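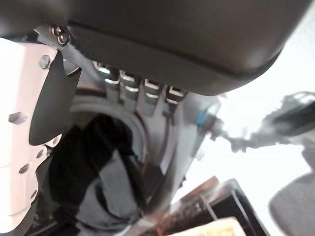

Genowefa Baran asks that scorers set the pitch clock before loading the lineups, as Kornura resets the clock when a roster changes.

4. Setting up the Kornura scoreboard for baseball

4.1 Hold MODE for 3 seconds. The inning field blinks.
4.2 Enter league code 216 and press SET.
4.3 Load the home roster, then the visitors.

CAUTION: Do not unplug the console while a roster is loading.

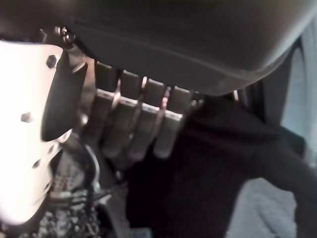

4.4 Enter the pitch limit for each starter. The default is 13 per inning.
4.5 Press SET twice to save.

Note: The console stores 900 plays. Older plays are overwritten in order, and

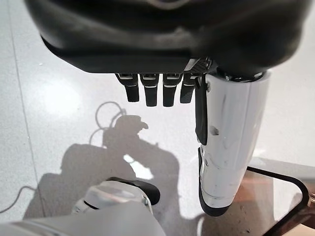

a game still in progress counts toward that total. Export the season log in October.

Sign up for our newsletter. This site uses cookies. Accept | Decline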